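Subject: Re: [kedport-makers] Wrist camera in the sim, worth the bother?
From: Chidubem Ekwueme
To: kedport-makers list

Lema wrote:
> Did you ever get the wrist view going on the Brakdale arm model? I'm
> still using one fixed camera over the bench and the gripper hides
> whatever it's picking up. Also, how many practice grasps are you
> running before you try it on the real thing?

Hi Lema, hi all,

Yes! Got it going last night at the kitchen table and I'm so pleased with it. The trick was to fix the camera to the hand link and leave the base alone, then turn it a little towards the fingers. Before that I had a lovely view of my own forearm casing and not much else.

I'm using the blue cup for everything at the moment. It's a cheap mesh, so you can see the flat strips down the side when you get this near, but the physics doesn't seem to mind and it loads in no time. With the finger up against the wall you can finally see how the pads sit, and I've already found that mine were set 2 mm too far back.

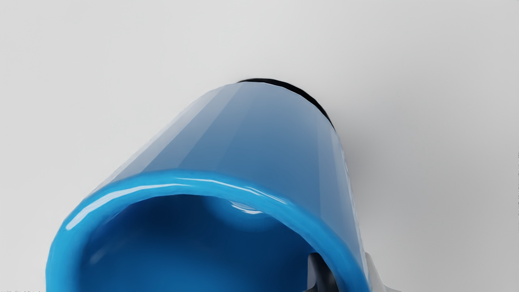
On numbers, I'm doing 1000 grasps per batch with the cup dropped at a random angle each time. The last batch had 9 failures, and two of those were my own fault for letting the cup spawn inside the table (it shot off like a cork, great fun to watch). I'll do another batch with the friction turned down before I trust it near the real arm.

Things still on my list: the near clipping distance, which eats the fingertips if I set it too high, and the shine on the rim, which is far glossier than any mug I own. Has anyone got a duller material they're happy with?

I can bring the laptop to the workshop in August if people want a go, and I'll put the scene file in the Clavomdale folder once I've tidied up the joint names.

Cheers,
Chidubem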